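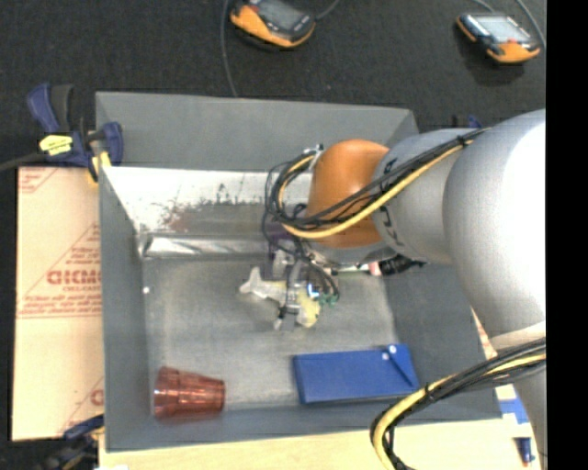 Sonitz Bin Surfaces is a small set of notes and pictures on how storage bins wear, put together at the Ruvusbridge site and last revised in April. Most of what gets written about bin wear comes from people selling liners, and I don't trust much of it. The usual claim is that the floor goes first. Maybe. The gray bin at the top has a scuffed floor, but the bright metallic panel below its far wall is scratched and worn too, with dark speckles low down and a dull reddish patch left of center. I have logged the patch as "discoloration" and would ask others to do the same. Calling it rust from a picture is a guess.

Contents

3,000 pictures, split into 2 folders: Arroyo (open bins with sloping sides) and Rilent (straight-sided bins). Each picture has one line in notes.csv.

Fields in notes.csv

bin_color – plain color words only
floor – clean, scuffed, stained, unclear
walls – same four values
shiny_parts – yes or no. Foil, tape and bare metal all go under yes, so don't use this field to tell them apart.
remarks – free text, often blank

What it might be good for

Comparing how people describe worn surfaces. Picking out bins that deserve a closer look in person. I would stop there.

What I doubt

Glare is the big problem. A crinkled silver strip throws white streaks that can pass for scratches, and a scuffed brown-gray floor can pass for a dirty one. The "stained" label is the weakest of the lot – 8 entries were changed on a second reading and I expect more should be. There is no wear score, and I have turned down requests to add one. Age of the bin isn't recorded either, so nothing in the set supports a claim about how fast anything wears out.

Known gaps

Undersides are missing. Rilent has few close views of corners. Blank remarks mean the field was skipped, and should not be read as "no damage."

Corrections are welcome if they name the file and the field.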